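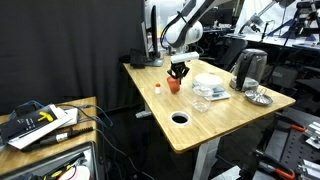
Figure 2. A shared desk with an electric kettle, a small red-orange cup, a clear glass cup and a plate resting on a glass bowl.

3.2 Where hot drinks are made

The diary data gave us the time of each drink but said little about the place. We therefore asked the households and offices in the Cultbridge sample where the kettle was kept, who refilled it, and whether it was moved during the day. Answers were coded into four groups: kitchen counter, separate tea point, shared desk, and other. Shared desks (Figure 2) were coded apart from tea points when the same surface was also used for work or storage.

The split matters for the energy estimate. In a kitchen, the tap is usually within arm's reach and people fill the kettle just before they boil it. At a desk the water has to be carried, and respondents told us they filled the kettle to the top to save a second trip. The water left over cools and is boiled again later. In the Rajan offices this habit was so common that several respondents did not understand the question about filling "only what you need" until it was reworded. We used the new wording at all later sites and dropped the earlier answers to that item.

The final sample had 507 respondents. Of these, 40 kept the kettle on a shared desk. The group is small, and we do not report results for it by age or by job type.

Kettle use was logged with Flultora plug meters, which record the start and end of each heating cycle and the energy used. Meters were set to ignore any load under 2000 joules so that indicator lights and short switch tests would not be counted as cycles. A cycle that began within two minutes of the last one was treated as a reboil. We tried a longer window as well, but it merged cycles that the diaries listed as separate drinks for separate people.

Cup size was harder to handle. Respondents were asked to write down which cup they used, and many of them owned cups of very different sizes. A person drinking strong tea may use a cup that holds far less than the mug used by the person at the next desk. The Zillititz survey dealt with this by giving every household the same mug. We chose not to do so, as a new mug might itself change how much people drink. Instead, respondents filled their usual cup to the usual level once, poured the water into a measuring jug, and wrote the amount on the first page of the diary. Those who used more than one cup repeated this for each. Where the page was left blank, we used the median for that site.

Two problems remain. First, the diaries miss drinks made for visitors, and the meters do not. At the office sites the number of logged cycles was higher than the diary entries would suggest, mostly in the late morning. We kept these cycles in the energy totals and left them out of the per-person figures. Second, mineral scale was not measured. The water at Cultbridge is hard, and scale may affect both heating time and the point at which the switch trips. Descaling was reported by respondents in the exit form, but few could say when they had last done it, and the answers were too vague to use as a variable.

Milk, sugar and leftover tea were outside the scope of the study. Water heated for instant food was marked with an F in the diary and removed before the per-drink energy was worked out. The remaining cycles were matched to drinks by start time, using the procedure given in Section 3.3.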